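Section 4: Setting up the Silbridge tub for a soak

By now you've unpacked everything and picked your spot (Section 3, if you skipped ahead, and I know some of you did). This part gets the tub ready for its first batch of dye. I've set mine up more times than I can remember, and I still do it in this order, so bear with me if a few of the steps feel fussy.

You'll want these within reach before you start:

The Silbridge tub, empty
A big cloth or old towel, the more washed the better
A second cloth for wiping up
Your kitchen scale, set to grams
A measuring jug
The Nimport powder you're using, still sealed
Gloves and an apron

4.1 Laying the cloth

1. Clear enough table for the tub plus a forearm's length on your working side. I'm right-handed, so I leave the space on the right.

2. Fold your big cloth in half and lay it flat. You want it wider than the tub by a good margin, because the drips never land where you think they will. Soft folds are fine! Hard lumps under the base are a problem, so run your palm over the middle and push any of those out to the side.

3. Set the tub down on the cloth and press gently on the rim with both hands. Does it rock? Lift it, smooth the cloth, try again.

Note: Use a light-colored cloth if you have one. Drips show up right away on it, and you can catch them before they travel. Josée Lavoie, who proofread this guide for me, uses a dark green bath towel and swears by it, but she also has a dark green spot on her kitchen floor.

4.2 Checking the inside

Before any water goes in, stand over the tub and look straight down into it. I do this every single time, even when I washed it myself the night before. Leftover powder likes to hide low down, around the edge of the base, and a pinch of old navy will happily ruin a batch of yellow (ask me about the pillowcases sometime).

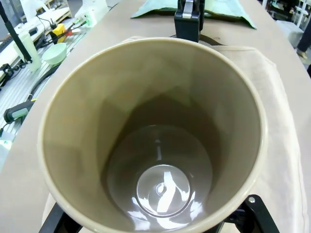

Fig. 4-1. Looking down into the tub: rounded rim, tapering walls, shiny base with the small molded ring in the middle.

1. Look at the base first. It's glossy, so it throws your ceiling lights back at you in bright streaks. Move your head a little from side to side and the streaks will move with you. A mark that stays put is dirt or a scratch.

2. Run a fingertip around the small ring in the center. If it feels gritty, wipe it with the second cloth and a drop of dish soap, then rinse.

3. Check the walls. They'll look lighter in some places and darker in others depending on your lamp, so don't go by eye alone. Wipe all the way around with a damp white paper towel. If the towel comes away clean, you're good.

4. Feel along the whole rim for cracks or nicks. You'll be gripping it to pour, and you don't want to find a sharp spot through a wet glove.

Caution: Don't scrub the inside with steel wool or a scouring pad. Scratches hold color, and once they've got it they keep it. Mihret Wako got her tub clean again with baking soda paste and a soft sponge, and that's the strongest thing I'd use.

4.3 First fill

1. Pour in 900 ml of lukewarm water. I aim for 37 degrees Celsius, which feels like nothing much on your wrist.

2. Wait a minute, then lift the tub straight up and look at the cloth underneath. A dry cloth means go on. A damp patch means stop, empty the tub, and look for a crack near the base.

3. Put your gloves on. Yes, now, before you open the powder.

4. Weigh out 2 grams of Nimport for a pale shade. For deeper colors, go to the chart in Section 6.

5. Sprinkle the powder over the surface a bit at a time and stir slowly with the Trivon paddle. Keep the paddle off the walls if you can. Fast stirring makes foam, and foam makes you think there's undissolved powder when there isn't any, and then you stir some more and get even more foam.

6. When you can't see specks anymore, lower the fabric in and push it under.

7. Soak for 60 minutes, turning the fabric every so often.

Caution: Don't carry a full tub. Ladle or scoop the dye out into the jug first, then tip the rest into the sink once the tub is light enough to hold comfortably at the rim.

4.4 Where to put it afterward

Rinse the tub, turn it upside down on a dry towel, and leave it until morning. I used to stack mine inside the Cloutier bucket while it was still wet, and the two of them stuck together so firmly that I had to run warm water over the outside to get them apart. Let both dry completely, or just keep them on separate shelves.

The big cloth can go through the wash by itself on cold. Mine has picked up quite a few stains over the years and it still does the job, so there's no need to replace it until it wears thin.

If your tub rocked in 4.1 and smoothing the cloth didn't help, check the table with a level before you move on to Section 5.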